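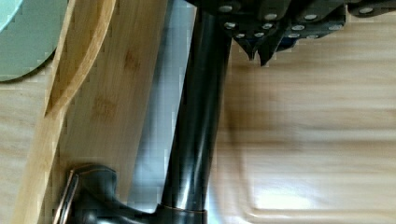
Kitchen faucets, part two

December 6, 2021

In the last post I wrote that I would stop working on faucets. I did not stop. Fumiko Morikawa read the post and asked me one question: why does the policy look at the spout when the task is on the handle? I had no answer, so I went back to the data.

For readers who are new, we train a small network to turn a lever faucet on and off, using only the view from the wrist. We have 3,676 demonstrations, collected by hand since February in two rented kitchens, which we call Pilley and Wiltcombe after their streets. Pilley has a chrome faucet. Wiltcombe has a dark bronze one, and this is where all my troubles come from.

In the bronze kitchen the spout is tall and shiny, and it fills a large part of the view when the gripper comes from above. The lever is low and often half outside the view. So the network learned a shortcut. It found the spout, went to the top of it, and then moved by a fixed amount to where the lever usually is. On Wiltcombe this works well. If you turn the spout a little to one side, the fingers close on air.

My first idea was to crop the picture, and it made everything worse. The second idea came from Fumiko and it is very simple. During training we turn the spout to a random angle before each demonstration, and we also start the arm from a random height. We recorded 600 new demonstrations like this. After I removed the ones with a bad time stamp, 537 were left, and I mixed them with the old set.

Then I ran 36 trials with the spout at angles the network did not see before. The old policy touched the lever in 11 of them. The new one touched it in 29. I was very happy for one evening. Next morning I watched the failures, and in most of them the approach was too steep and one finger hit the base collar. This is a different problem, maybe a problem of how I hold the controller when I teach.

I still don't know if the gain comes from the random angle or from the random height, as I changed both together. It was a mistake of planning and I should test them one by one. The code is on the usual page, in the folder "atwood", please read the notes before you run it.

Puspita Rondonuwu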